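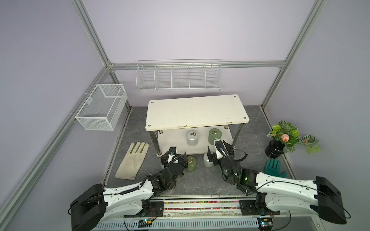
The potting corner, before the plants come back

In Warninitz the growing season is short, and many people who love plants must do their work inside. A potting corner does not need a whole room. It needs a small table, a wall and some order.

Our readers often write that the table is the first problem. They buy one that is too large, and by November it is covered with things which have no other place. A small table with two levels is better. The upper board stays free for the work, and the jars live on the lower one. Jars with a ring on the lid are pleasant to use, because you can lift the lid with one finger when the hand is full of soil. Pale green and white jars also look calm next to leaves.

Wire shelves on the wall are the second thing I would recommend. A shelf with five compartments is enough for seed packets, labels, string and small scissors. I leave it empty for one day after cleaning and only then decide what deserves to return. A white mesh basket on the side wall can take the small tools, and dry soil falls through it, so put a tray under it.

About gloves I have a strong opinion. Keep two kinds, a cream work glove for dry jobs and a rubber-coated one for water and fertilizer. Stains on the fingertips are no reason to throw a glove away.

If the corner has little light, an artificial plant in a glossy black pot is allowed. Mine has stood for three years, and the visitors from Tisico still want to water it.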